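Removing old wallpaper paste before painting

We stripped the paper in our hallway in Whitfield and the wall still feels slick when it's damp. Can I prime right over it? I don't want to do this twice. 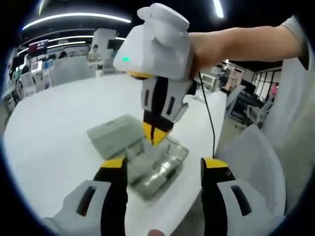 Posted by Myrtle Pruitt

The walls are plaster and the house is old. I have a sponge, a bucket and a wide scraper.

Hélder Mota
Don't prime yet. Slick means paste. Wash it with warm water and a little dish soap, wait a few minutes, then scrape lightly and rinse. Change the water often. I did 2 rinses in my place and the paint has held – no crackling.

Brahim Tahiri
just paint it, mine was fine
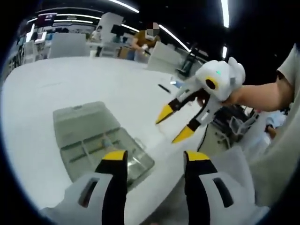
Last edited 03/03/2024

Sigrún Lund
Mine wasn't fine. It flaked by July, mostly near the baseboard. Wash it, let the plaster dry overnight, then use an oil-based primer. A latex one can wet any paste you missed and lift it. Sand the rough spots with 120 grit first.

Comments

Glykeria Makris: Does this work on drywall too?

Hélder Mota: Yes, but go easy on the water. The paper face tears.

Myrtle Pruitt: Thanks. Washing it this weekend.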